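## 4. Setting Up the Clear Container

Applies to the Jenby clear container, part no. 2208. Set up on a flat table with nothing under the base.

1. Unfold the container and stand it on its base.
2. Push each corner outward from the inside, starting at the bottom.
3. Press the floor panel down with an open hand. Creases in the film are normal and do not affect use.
4. Place one tennis ball on the floor panel, toward the back.
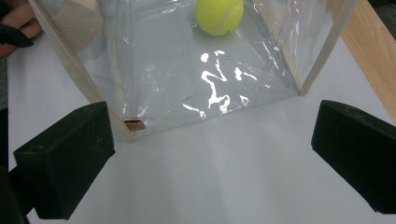 *Fig. 4-1. Ball on the floor panel, viewed through the open side.*

**Note:** Glare on creased film can hide small items. Check the floor panel from two angles before adding more.

### 4.1 Handles and edges

5. Lift both loop handles clear of the opening.
6. Check that the bottom edge strip lies flat on the table along its full length.
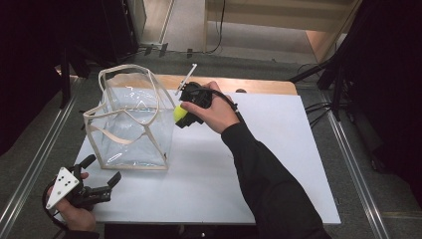
*Text and figures: Zdislava Hájek, Ratance*

If the sides bulge, leave them. Pulling the film tight strains the seams - see part no. 1327 for replacement panels.

**Caution:** Do not wipe the film with solvent.

### 4.2 Emptying

7. Take the ball out by hand. Do not tip the container.
8. Fold the container flat.
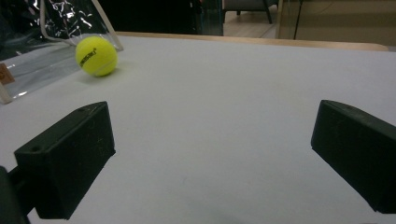 Store the folded container away from direct heat, with no weight on the film. Keep the ball outside it. A ball set down close to the edge of the film, as in the figure, should be moved clear before the container is picked up.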